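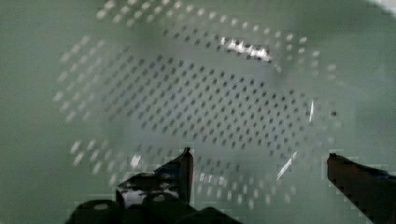 Wirkham Cookery Club, Equipment Team

Home Guides Bookings Recipes Contact

Last updated: February

Section 3: Setting up the Takau rice cooker

I wrote this section after fielding the same handful of questions every Tuesday, so it's long and a bit bossy (sorry!). It covers the big Takau, the one that makes up to 16 cups. If you've borrowed the little Nutsugah one, skip to Section 4, as the buttons are completely different and you'll just get cross.

Before you plug anything in

1. Lift the lid and take everything out of the pot. The measuring cup, paddle and steam tray all get packed in there, and I've found the power cord in there too.

2. Wash the inner pot, the tray and the paddle in warm soapy water. The outer body never goes in the sink. Wipe it with a damp cloth and leave it at that.

3. Dry the outside of the inner pot properly, right down to the bottom. I use a dish towel and then go around again with a paper one.

CAUTION: A drop of water between the pot and the heating plate will hiss and spit when it warms up, and it can leave a mark on the plate. Same goes for stray grains of rice. Run your hand over the plate while it's cold and brush off anything you feel.

4. Click the steam vent into the lid. There's a small tab that faces the hinge — if the vent wobbles, it's in backward.

5. Put the cooker on a flat counter with plenty of open space above it. Don't tuck it under a cabinet. The steam comes straight up, and it'll lift the paint over a few weeks.

Measuring and rinsing

6. Use the cup that came with the cooker. It's smaller than a regular American cup, and the lines on the pot are drawn to match it. If the cup has gone missing, call the equipment desk at extension 3321 and we'll dig out a spare.

7. Tip the rice into a bowl of cold water, swish it with your fingers, pour off the cloudy water and do it again until it looks mostly clear. Then drain it well. A plastic colander is fine for long grain, but check the size of the holes first, and line it with a piece of cheesecloth if you're doing anything small like quinoa or you'll be chasing it down the drain!

8. Put the drained rice in the pot, then add water up to the line that matches your cups. Four cups of rice, line four. Level the rice out with the paddle first or you'll misread it.

NOTE: Brown rice has its own set of lines on the other side of the pot. I missed them for months and thought I just didn't like brown rice.

First cook

9. Lower the pot in and give it a gentle turn each way so it sits flat on the plate. Close the lid until it clicks.

10. Plug in the cord at the cooker end first, then the wall.

11. Press Menu until the arrow points at White, then press Start. You'll hear a short tune. A half pot takes about 34 minutes, and the display only starts counting down near the end, so don't worry when it shows nothing but a little moving line.

12. When it beeps, leave the lid shut for ten more minutes. I know. Go set the table.

13. Open the lid away from you, fluff the rice from the bottom with the paddle, and close it again if you're not serving yet. It'll switch itself to Warm.

CAUTION: The inside of the lid collects hot water and drips when you open it. Keep your wrist out from under it, and keep kids well back.

If something looks wrong

Display shows E2: the pot isn't sitting right. Unplug it, let it cool, and go back to step 9.

Rice is crunchy on top: you were short on water, or somebody peeked. Sprinkle a few spoonfuls over, close it up and run the Quick setting.

Foam coming out of the vent: either the rice needed more rinsing or the pot is too full. Oatmeal does this every time, so please don't make oatmeal in it.

New-cooker smell: cook a pot of plain water once and throw it out. Agata Greco adds a slice of lemon, and I've started doing it too.

Putting it away

Let it cool with the lid open, empty the drip cup at the back (everyone forgets the drip cup), and leave the vent out so it can air. Coil the cord loosely beside the pot. It goes back on shelf 58 in the Sindenier Street store, label facing out, with the cup inside.

Section 4: The Nutsugah mini cooker >

Get our monthly newsletter! Enter your email to sign up. You can unsubscribe at any time.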